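Karis desktop arm kit from Boltwood: a review from our after-school robotics club

Rating: 5 out of 5

I help run a high school robotics club that meets in the back classroom at Szabó Hall, and this past season we spent our whole budget on one thing. It was the Karis arm. I've been meaning to write this up ever since, because I looked for reviews before we bought it and found almost none from school clubs.

We paid $1000 for the full kit, which for us meant no T-shirts and a lot of bake sale brownies. Our kids had only worked with wheeled robots before (line followers, a maze runner, one very slow soccer bot) and they wanted something that could pick things up. The Daltevano student challenge has an open tabletop category where teams choose their own task, so that was the goal: build the arm, learn to run it, and show up with something worth watching.

The build took us nine weeks of meetings. You could go faster, but we had first-year students doing most of the wrench work and I wouldn't change that. The manual is 163 pages and it's good! Big drawings, every screw shown at real size, and the steps are short enough that a pair of kids can finish one and hand off to the next pair. The only chapter I'd call weak is the wiring. It shows the cables as neat straight lines and then you have a moving arm in front of you and they are not neat straight lines. Leave slack at every joint, then leave a bit more. We had to redo ours twice, and it still has a big loop of cable hanging off the upper half that everyone has gotten fond of.

Once it's running, wow. The motion is so much smoother than I expected from a kit that teenagers put together with hand tools. You can drive it directly or record a move and play it back, and the recording part is where our students really took off. They'd run a move, argue about it, change the wrist angle a little, run it again. I've never seen that group so patient about anything.

For the challenge they settled on flower arranging, which was the students' idea and a great one. A heavy vase with a curved body is hard to hold from the outside, and a rose is the opposite problem, light and easy to crush. Two different kinds of grip in one routine! We practiced on a plain white table with the vase and one red rose, and most of October went into it.
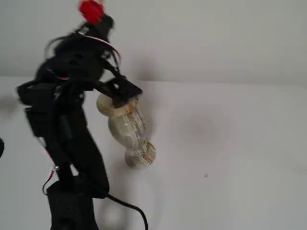
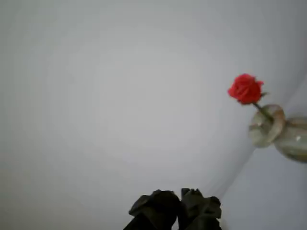

Can students with no programming background use the Karis?

They can run it and record moves in the first session after it's built. The basic software is all sliders and buttons, and typing code is optional. Our newer members stuck with the sliders all season, while a few of the older ones moved on to scripts once they wanted the arm to repeat a routine with small changes.

Back to the gripper, because that's what you'll spend your time on. It opens and closes with very fine control, and you can set how hard it squeezes. The default is too strong for anything delicate, so turn it down before you try a flower (ask me how many grocery store roses we went through). For the vase, the students kept coming back to working from the opening at the top. Going slow matters a lot here. At full speed the arm gets a little swing in it when it's carrying weight, and the fix was simply to lower the speed setting and let it take its time.

A few smaller notes for anyone thinking of buying one for a club:

The base needs to be clamped down. It's solid, but a long reach with something heavy at the end will pull at it.

The power cord is on the short side for a classroom. Bring an extension cord.

Boltwood answers email. We stripped a bracket (our fault) and had a new one within the week.

The carrying case costs extra and I would skip it. A plastic tote and some old towels got ours to Daltevano and back just fine.

My one real complaint is the software update process, which makes you save your recorded moves by hand first. We lost 126 of them the first time -- a rough afternoon -- and after that a student taped a note to the laptop lid that says SAVE FIRST in red marker. Boltwood should fix that.

We're keeping the same arm for next season, and the kids already want to try a whole bouquet.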